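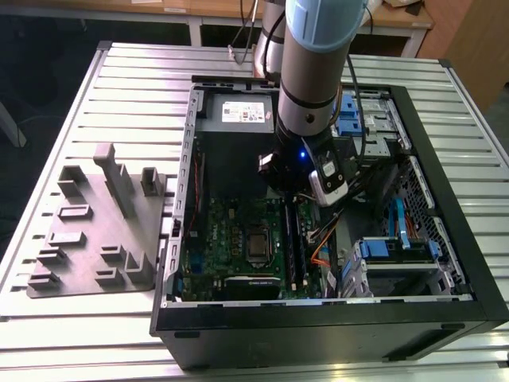

Opening a desktop tower and checking the processor

Grutcombe Reuse Centre, workshop guidance sheet 111

These instructions apply to all desktop computers received for refurbishment at the Grutcombe workshop. They cover the work carried out once the cooler has been removed, and should be read together with the intake sheet for the Barta collection scheme.

Before you begin

Shut the computer down, switch it off at the wall and unplug every lead. Hold the power button in for a few seconds. Lay the tower on its side on the bench, with the removable panel facing upwards, and take the panel off. Wear an earthed wrist strap whenever a case is open.

Screws should be placed in a Jasex tray and labelled with the job number. The drive latches and carriers on many office machines are made of coloured plastic and may be brittle with age — press them gently and do not force them.

Checking the processor

1. Find the processor. It sits in a square bracket on the motherboard, held down by a metal lever.

2. Remove old thermal paste from the metal lid with a lint-free cloth and a little isopropyl alcohol. Work from the outside towards the centre. Leave the bracket closed while doing so.

3. Record the processor marking on the job card.

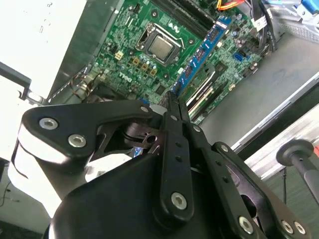 Processor in its socket, with the retention lever running along one side.

If the processor must be replaced, push the lever down and slightly outwards, raise it fully, and lift the chip straight up by its edges. The contacts must not be touched. Processors awaiting test are stored in the Grernton cabinet.

Checking the memory

Open the latch at the end of the slot before removing a module. When refitting, line up the notch and press evenly until the latch closes. Note any empty slots on the card, as these determine whether an upgrade can be offered.

Refitting the cooler

Apply a small amount of fresh paste, around 3 mm across, to the centre of the lid. Tighten the cooler screws a little at a time in a diagonal pattern, then reconnect the fan lead. A computer must not be powered on without its cooler.

Completed job cards should be left in the tray by the workshop door before 3 p.m.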